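The Big Bricks Come Back Out

By Maarja Luik
July 5, 2024

Large toy bricks outlast most of what a family buys. In the house Dzintra Priedītis shares with her daughter's family in Flavuvska, they live in a flour sack behind the sofa and come out after lunch.

Her grandson sorts by color first, then forgets and builds. Red goes on whatever is nearest. Lime green is saved for roofs. Priedītis stays out of it, except to push strays away from the doorway with her foot.

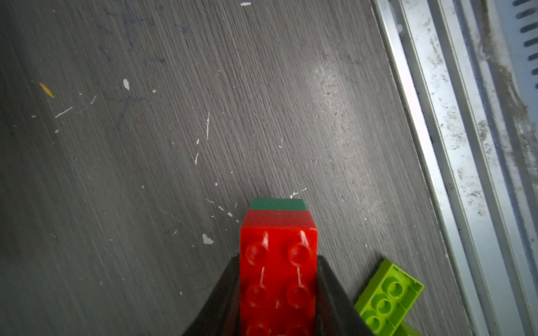
Do old bricks need special cleaning?

Warm water and a little dish soap are enough. Let them dry on a towel, studs down, overnight.

Ott Hunt runs the secondhand toy shop Vakora, two streets over. He sold 4000 loose bricks in June, mostly in mixed bags of 200. Parents ask for sets, he says, but the mixed bags go first. He takes out anything cracked or chewed and leaves the rest as it comes in.

Priedītis bought one of those bags last winter. The older bricks were her daughter's, and a few have lost their shine. They still fit the newer ones.

By four the sack is full again, or close to it. A brick or two usually stays under the sofa until the next cleaning.

122 shares | 4 comments

Comments (showing 2)

Aino Aaltonen: We use a pillowcase. Zip it shut and the whole lot can go in the car.

Uldis K.: Studs down is right. Mine held water for days the other way up.

Contact | © 2024 Agyeman | Back to top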